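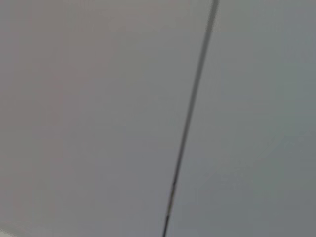

November, evening

Started at 8 and had the leader arm zeroed before the heating came on. The elbow joint was out again by a small amount, always in the same direction, so I have stopped blaming the encoder and now suspect the mounting plate. Shimmed it with a strip cut from a drinks can. It held all day. I will order a proper shim and probably forget to fit it.

The task this week is the drawer: reach, hook the handle, pull to the stop, let go, back off. Eifion had the first session and I took the second. We are still using the Jukine leader arm for the remote control and keeping hand guiding for the slow part near the handle, where the remote link makes everyone jerky. Gonçalo would like us to choose one method and stay with it. His argument is that the two kinds of recording have different speed profiles and the policy will learn the join between them. I think he is right, but I want numbers before I throw away the hand-guided set.

Recorded 16 demonstrations by lunch. Threw out three. In the first I let go of the trigger early. In the second Eifion's sleeve caught the leader wrist and the follower copied it faithfully, as it should. The third was good to look at but the joint log had a gap in the middle, and I don't trust anything with a gap in it. Changed the network cable. No gaps afterwards, though that is only one afternoon.

Spent too long on the approach. When I drive the arm from the chair I come in fast, stop short, think, and then creep. Played back at full rate it looks like two different people. Eifion does it in one slow sweep and his traces are much flatter. I tried copying him and got four decent ones in a row, then went back to my own habits as soon as I stopped concentrating. Note for the operator sheet: pick the speed before starting and keep to it, even if the approach is a bit off. A small correction late is better than a long pause.

Hand guiding after lunch. Gravity compensation is set too light at the shoulder, and the arm sinks if held out for more than a few seconds. You end up carrying it, and the carrying gets into the data as a slow downward drift. Raised the payload figure by 600 grams, which was too much and made it float up. Halved that and it stayed put. Wrote the value on tape and stuck it to the base, as the settings file gets overwritten every time Gonçalo pulls the latest version of Imel. I have asked him twice to keep the payload values out of the shared file. He says it is on the list.

Ran the cleaning script over everything so far. Total is 3,577 time steps flagged for review across the whole drawer set, nearly all of them either at the very start, where the operator hasn't settled, or in the pull. The start is easy and we can trim it. The pull is harder. Gripper force climbs, the drawer sticks, the operator pulls harder, the drawer gives and everything overshoots. A person does that too, but a person has the sense to ease off. Our recordings contain the overshoot and none of the sense. Waxed the runners with a candle end, which Eifion considers cheating. I said the customer's drawers at Sibiya will be on ball runners anyway. He said then we should fit ball runners. We will look at the cost tomorrow.

Tried one short training run before going home, only to see whether the pipeline still works from end to end. Loss came down as usual and I read nothing into that. Did not put it on the arm. The last time I put a half-trained policy on the arm at the end of the day I was there until ten with a hex key.

Labelling: we need to agree what counts as the end of a demonstration. I stop recording when the gripper has opened. Eifion stops when the arm is back at rest, so his are all longer, and the last part is just the arm going home. Gonçalo prefers Eifion's version. I don't mind, but mine will have to be padded or redone. Redone, probably. Padding always comes back to bite us.

Brirkow rang about the spare fingers. Delayed again, no date given. The left pad is wearing at the tip and I have turned it round to use the other edge, so the calibration needs doing again before any more recording.

Tomorrow: calibrate, ten slow pulls each, same speed, same end point. Check the shim. Ask about the runners. Bring a shirt with tighter cuffs for Eifion.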